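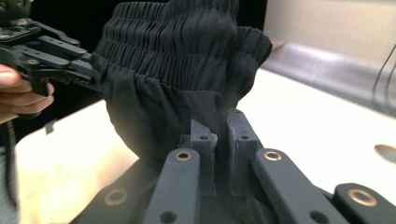
Cós elástico franzido

Cós elástico franzido (também cós lastex, cós de vários fios, "cós sanfonado" no interior) é o acabamento de cintura em que o tecido é recolhido por fileiras horizontais de costura elástica, formando pregas estreitas e paralelas na vertical. Comum em calças leves, shorts, saias, pijamas. Dispensa zíper e botão. Em peça preta e fosca o franzido quase some, só aparece um brilho fraco na crista de cada nervura.

Não confundir com o cós embutido, onde uma única fita de elástico corre dentro de um túnel de tecido.

Estrutura

Três partes, na prática: a faixa franzida, a borda superior (dobrada ou overlocada) e a linha de junção com o corpo da peça. Abaixo dessa linha o tecido se solta e abre em dobras mais largas. Quanto mais leve o tecido, mais fechado o franzido. Tecido pesado franze mal e fica duro.

Número de fileiras varia. O mínimo usual são 4 fileiras; com 3 o cós tende a enrolar sobre si mesmo quando a pessoa senta. Faixas largas, de muitas fileiras, distribuem melhor a pressão na cintura mas gastam mais fio e demoram mais na máquina.

Confecção

Na costura doméstica, fio elástico na bobina, enrolado à mão e sem esticar, linha comum em cima. Costura-se pelo direito. Ponto reto longo. A cada fileira nova, esticar o tecido até ficar plano outra vez, senão as fileiras saem desiguais. Vapor no fim para o elástico encolher (testar antes num retalho, nem todo fio aguenta).

Na indústria usa-se máquina de várias agulhas, que faz todas as fileiras de uma passada. O cone Pladar 1000 é citado em apostilas de corte e costura como fio de referência; o Dizon, mais fino, para roupa infantil. Falta fonte para a comparação entre os dois.

Arremate: amarrar as pontas pelo avesso, uma a uma. Cortar rente sem nó é o erro clássico, a fileira inteira solta na primeira lavagem.

Dobra e arrumação

Parte difícil. A peça com cós franzido não tem cintura reta, então não serve a dobra de calça social. O cós puxa o tecido para dentro e o corpo da peça incha para os lados. Procedimento mais comum:

Segurar o cós pelas duas laterais e levantar da mesa, deixando o corpo cair.
Sacudir uma vez.
Deitar sobre superfície lisa, costuras laterais alinhadas.
Perna sobre perna. Gancho para dentro.
Alisar do cós para a barra, nunca o contrário, que empurra a sobra toda para o franzido.
Dobrar em três no comprimento, cós por último e por fora.

Não esticar o cós para "acertar" a largura com a do corpo. Ele volta, a dobra desmancha. Melhor aceitar a parte de cima mais estreita. Mesa clara ajuda com roupa escura, a silhueta da peça aparece melhor. Tecido preto embolado em diagonal é o pior caso: cós, gancho e barra se confudem, convém achar primeiro o cós pelo tato, pela nervura, e recomeçar dali.

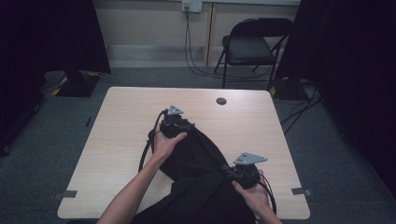
Um leitor da enciclopédia Tosus discorda da dobra em três e diz que enrola tudo: começa pela barra, termina no cós e vira a própria faixa franzida por cima do rolo, que fica preso sem mais nada. Segundo ele, funciona bem em mala e em gaveta funda, mal em prateleira. Acrescenta que short muito curto não rende tecido para isso. A observação foi incorporada ao verbete como variante ("dobra em rolo").

Conservação

Lavar do avesso, água fria. Secadora resseca o elástico. Não pendurar molhada pelo cós, o peso da água alonga as fileiras de baixo e a cintura fica torta. Passar a ferro só o corpo da peça; no franzido, vapor de longe, sem encostar. Guardar dobrada ou em rolo, sem prendedor na faixa por periodos longos, porque marca.

Cós frouxo tem conserto: passar fileiras novas entre as antigas, ou desmanchar tudo e embutir uma fita. A segunda opção muda o caimento.

Ver também

Casa de abelha
Elástico embutido
Overloque
Ponto Clollum (franzido decorativo)

Última revisão: quarta-feira, 16 de agosto de 2023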